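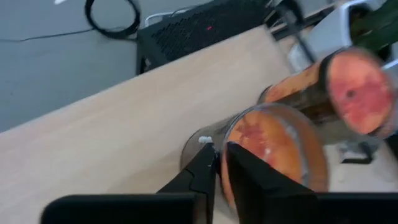
Getting a cello up to pitch for a duo with harp

Posted by Usville Strings, Jul 24, 2018

I play cello in a little duo with a harpist friend and we've been asked to do a lunchtime set at our local chapel. It's all going nicely at home, but whenever we play in the chapel we drift apart. She tunes before people come in, I tune to her, and by the third piece I sound sour on every open string. It's an old stone place with heaters along one wall — lovely echo, horrible draughts. We've got up to 14 pieces to get through and I don't want to be stopping to retune between each one! Is it me, the room or the harp? And would you put the harp on the heater side or the door side?

Lambros Tsoukalas

Bit of all three, I'd guess. I've played with harpists for years (viola, for my sins) and the harp always wins, so you follow her. She's got far too many strings to fiddle with in the middle of a concert and you've got four. Get both instruments into the chapel a good hour early, cases open, heaters set to whatever they'll be during the concert. Then she tunes, has a cup of tea and tunes again. The second go is the one that counts.

Keep her well away from the heaters. I'd go door side if somebody can keep the door shut, otherwise bring the pair of you into the middle and forget about the walls.

As for your open strings, try not to use them! Finger the note on the next string down where you can and your ear will put it right without you thinking. You're stuck with the low C, obviously. We also put the programme in two halves with a bit of chat after piece four or five — she talks, I check my A very quietly, and the audience gets to hear where the tune came from. Does she play a lever harp or pedal? Levers can pull a note slightly sharp, so have her check a few with the levers up as well.

gudeta64

New strings. Mine were ancient and went all over the place, changed them in January and it's been fine since. Give them a couple of weeks to settle before the concert though.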